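Notebook, November, tea gone cold beside me

Right, the folding tables. I promised Shoaib I'd write this up properly before either of us forgets which one was which, so this is mostly for him and a bit for me when I come back to it in the new year.

We're still on the question of whether a small square folding table will do for a one-person meal at home, pulled up in front of the telly the way half the people we know eat. Trilico want an answer on the tops and Ernberg want an answer on the legs, and naturally they want them at different times. I've decided to do both together and let them argue about the order!

Setting up was quick. The two tables went side by side in the sitting room, on the marble-patterned tiles, and I was pleased with how little room the pair take up. The crossed black legs with the curved feet are my favourite thing about this design, I have to say. You can get your own feet under without kicking anything (I'm a terrible kicker of table legs, ask anyone at Codora). The tops I'm less sure of. Pinkish-beige pretend marble with orangey, rusty veins running all over it, and a thin red edge. Shoaib's mum would love it. I keep thinking I've spilled something.

For the place setting I kept it plain: fork and spoon, a cup, the smaller steel bowl and the larger one. All on one table, with the other left clear so that there's somewhere to put a serving dish down later.

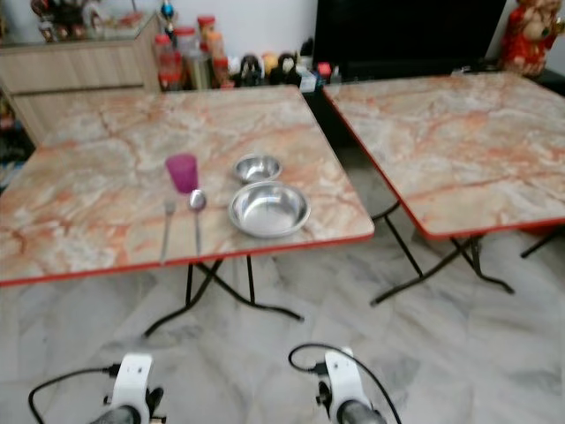

I went back and forth on the order of fork and spoon. Shoaib Abbasi's rule is fork left, spoon right, handles towards the eater, and no discussion. Fine, I've followed it. Where we do disagree is the bowls. He'd have the big one in the middle with the cutlery either side, like a proper dinner, and I want both bowls over to the right so the cup can sit behind the cutlery and you're not reaching over your dal to get a drink. On a top this size that matters more than manners do. Mine's the version in use for now and he can have his go next time.

Cup: stick with the magenta plastic. I did think about swapping it for a steel one to match the bowls, but you can see through the plastic and tell how much is left in it, and it's a cheerful thing to have on a table. Also I like it.

Bowls: the polish inside the big one throws the light back at you. Not a fault, just worth knowing if you're sat there trying to watch something. I've a duller pair at home that came from the Rosenthal box and I'll bring them in to compare.

Timings, for the record. I want the whole lot laid in 2 minutes and cleared in the same, and I'd like 10 goes at each before anyone quotes a number at Trilico. Start at 9 in the morning, while the house is quiet.

Still to do:
wipe-down test on the red edging, crumbs get everywhere — use real ones
felt pads for the feet, try them on the tiles
ask Ernberg if the tops come in something plainer
Shoaib to bring a water jug, not the huge one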